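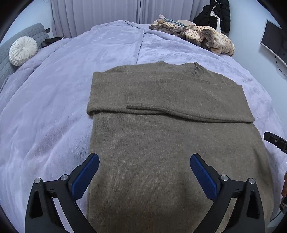 Train plus ferry to Sistberg: how to plan luggage and compare emissions?

Posted by Wulan Kusuma, March 2020

I am planning a low-impact trip to the islands off Sistberg with one other person. The route is train to Platska, then the ferry. We will stay 17 nights in a guesthouse that offers a towel and linen opt-out.

Two points are unclear to me. First, does the weight of our bags make any real difference to the footprint on this route, or is that only worth considering on flights? Second, the operator, Purba, lists a "green fare" at a higher price. The page says the extra money goes to "local projects" and gives no names. I have written to them and had no reply. Is there a usual way to check this kind of claim before paying?

Haziq Hutapea

On a train or a large ferry the effect of two bags is too small to measure. The vessel sails with or without them. Bag weight matters more for how you get around after landing. If you can carry everything, you can use the island bus, which has no hold and a strict limit of one bag per person. Otherwise you end up in a taxi.

Pack for six days and wash clothes by hand. One mid-weight sweater each is enough in October, worn on the crossing. Wool can go several days between washes if it is aired overnight.

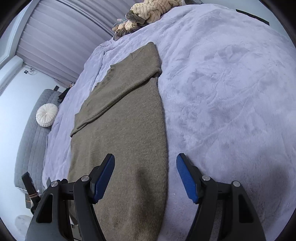
For the linen opt-out, ask what the default is. Some guesthouses change sheets every day unless a card is left out, and in that case the opt-out saves a fair amount of water over 17 nights.

Rohani Govindasamy

just take the train, the fare thing is marketing. I paid it once and never heard where it went

Paraschiva Ursu

On the green fare, ask the operator for three things in writing: the name of the receiving group, the share of the surcharge passed on, and the latest year paid. Then contact the group and ask if the payment arrived. Purba should be able to answer – if they cannot, book the standard fare and give the difference directly to a project on the island.

Check the cancellation terms too. When I booked, the standard fare was refundable up to 72 hours before sailing and the green fare was not.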